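Signs, symbols, patterns – notes for Dretthorpe evening talk
May 2, 2026

20 min plus questions. Water. Clicker is the spare one, test it first.

START – no hello slide, go straight in. Ask room: what does a red circle with a line thru it mean? Everyone knows. Nobody was taught it in a class. Wait for answers, don't rush.

Then: an icon looks like the thing. A symbol doesn't have to. Arrow = sort of both. Don't get stuck here, last time in March I lost 2 people to a side argument on arrows and never got them back.

Kingi signage job. 60 signs, one building. We drew a cup for the cafe, everybody fine. We drew a folded paper for the records office and people thought it was a hat. Show hat one. Let them laugh. Point – the drawing was ok, the size was wrong. At 200 feet you lose all the inside lines and only the outline is left talking.

SAY: outline first, details second. Say it twice.

Plirska map legend next. Keep short. The little tree means park on one sheet and orchard on the other. Same mark, different key. Meaning lives in the key as much as the mark. If somebody asks about color go to the backup slide, otherwise skip.
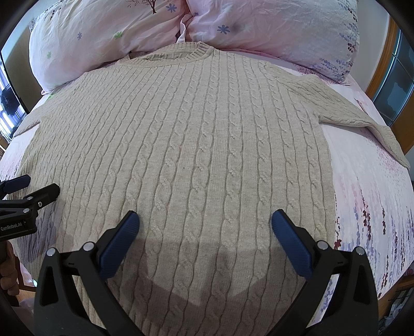
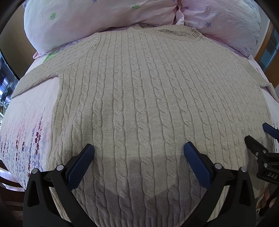 Repeat is the bit I care about most, so slow down. One mark alone asks to be read. Put the same mark in a row and people stop reading and start seeing texture. Grullia did this with their logo on the wrapping paper, tiny, wall to wall, and customers called it "the dots." It was a bird! Same with cables on a sweater, the twist goes over and over up the front with flat bands between, and you take in the whole column before any single twist. So ask the room – is a pattern still a sign? My answer is yes but of something else. It says "ours" or "cozy" or "formal" and no longer says "bird". Pause. Somebody will disagree, good, take one comment only.

Skip the alphabet part if past the halfway mark. If not: letter A, ox head, turned over, nobody sees an ox now. Icons wear down into symbols wih use. One minute max.

Handout: pens are in the side pocket. They draw "quiet" with no letters and no finger on lips. Give them 2 minutes. Hold up a few, ask the row behind to guess. Dont explain the good ones.

Last slide is the hat again. Questions. Lights back up before I unplug.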